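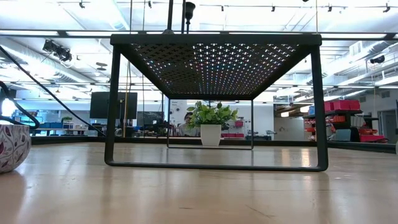

I listen to the radio every evening when I wash the dishes. When I came to this country, a neighbor told me it is the best way to learn how people really speak, and she was right, but the quiz shows were very hard for me. Everybody in the studio laughed and I stood there with a wet plate.

My favorite now is a small one from the Lasadcombe station. It lasts 30 minutes and the host is Linnea Eide. She reads three strange news stories and the guests must say which one is true. In January one story was about a town that paid 2,000 dollars for a statue of its mayor, and then the mayor lost the election. I was sure it was false. It was the true one.

My friend Nahuel Mansilla keeps our scores in a notebook. This season he has 18 correct answers and I have seven. He says I trust the serious voices too much, and maybe he has reason. In my old country the news was always read in a serious voice, also when it was not true.

Next month they record the show with public in the theater. I have already asked for two tickets, and Nahuel wants to sit in the first row.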